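Sorting a box of children's bits before a move: bag, tray or bin?

Stemlow Household Forum > Packing and Storage > Toys and games

despina_k
Posted January 21, 2022

We move at the end of the month and I've reached the toys. The big things are easy. What I'm stuck on is the small mixed stuff: soft toys, play food, one handheld console, little cards that belong to something but I don't know what. I have a roll of clear plastic bags and a few shallow trays. Do people bag by type, or by child, or put the lot in one box and sort it at the other end?

I have 23 boxes done and would like to stop soon.

T. Sandoval

By type. We went by child last time and every box had one soft toy, one bit of pretend food and one charger in it, so nothing could be put away until all of them were open. Soft toys can go loose on top of anything fragile as padding. Play food stays in its tray if the tray has sides, and the whole tray goes in a bag.

I would not put the console in with toys at all. It goes in hand luggage with its cable.

uter_lane

Disagree on type. If the children are small they want their own box on the first night and they don't care whether it's tidy. Mine went to bed in an empty room with one box each and were fine.

Agree about the console.

despina_k

Mine are 6 and nearly four, so the first night does matter. Could I do both? One box each for the first night, everything else by type.

T. Sandoval

Yes, that works. Keep the first-night boxes small or they'll fill them with everything.

Forough N.

I do this for a toy library, so more often than I'd like. Get it all out on a table before you bag anything. Soft things down one side, play food together at the back, bags within reach. Open the bag and lay it flat first, as it's a nuisance trying to shake one open with a toy in the other hand. Our table partway through, with the burger and banana at the back and the plush down the left:

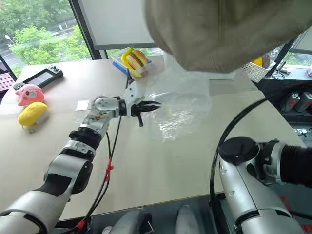 Davoud wants to know why anyone would use plastic bags for soft toys in the first place. They sweat if the van is cold and the house is warm, and you open them a month later to a smell. A pillowcase does the same job and you were going to pack the pillowcases anyway.

Forough N.

For a month, yes, pillowcase. For a day in a van it makes no difference. I like clear bags for the hard toys as I can see what's in them without opening them up.

Davoud Alipour

Fair enough for play food. I'd still leave the neck open. We had a house full of tied bags one November and threw out two bears.

uter_lane

How big are your trays? I bought a pack of shallow ones and they slide about inside the box whatever I do.

Forough N.

Don't know the size offhand. Put a folded towel under the tray and another on top. If it still slides, the box is too big for it.

Kourosh K.

On the cards and odd pieces — one envelope, write "odd bits" on it, keep it in the kitchen drawer at the new place. When a game turns up short you check the envelope. We had more than 300 pieces in ours by the end, mostly jigsaw, and perhaps a third ever found a home. The rest went in the bin after a year.

T. Sandoval

A year is generous. I'd give it until the last box is open.

despina_k

Thanks all. Going with two small first-night boxes, pillowcases for the soft toys, bags left open for the play food, and an envelope. Console in my handbag. I'll do the table tonight once they're asleep.

uter_lane

Label the side of the box as well as the lid. Once they're stacked you can't read the lids.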